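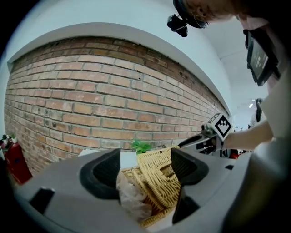

The Abella Housing Trust has published its guidance for tenants and owners of older brick homes. The main points are set out in this thread. 1/9

Brick walls built before modern cavity construction need to release moisture. Paint, sealant and dense cement mortar can trap it. Please contact the Trust before applying any coating to an outside wall. 2/9

Repointing should be done with a lime mortar softer than the brick itself. Joints are to be raked out by hand to twice their width. Power grinders are not permitted on Trust properties. 3/9

The Trust surveyed 244 homes in the Taltidar district last year. Damp complaints were most often traced to blocked gutters and raised soil levels - both of which can be corrected at low cost. 4/9

Soil, paving and planters should sit well below the damp course. Tenants who are unsure where the damp course lies may ask for a visit from our building surveyor, Rigoberto Manríquez. 5/9

Repair grants remain open to owners on Wirnero Street and the adjoining blocks. The maximum award is $797 per household. Work already completed is not eligible. 6/9

Applications must include two written quotes and proof of ownership. Decisions are issued within 28 working days. Incomplete forms will be returned and the period will start again on resubmission. 7/9

Fionnuala Madigan will lead a lime mortar workshop at Plenero Hall in July. The session is limited to 12 places and is free to Trust tenants. Gloves and eye protection are provided; sturdy shoes are required. 8/9

Questions on grants should be directed to Jamshid Abbasi, and questions on the workshop to Feven Birhane, through the Trust's main office. Printed copies of the guidance are held at the front desk and can be mailed on request. 9/9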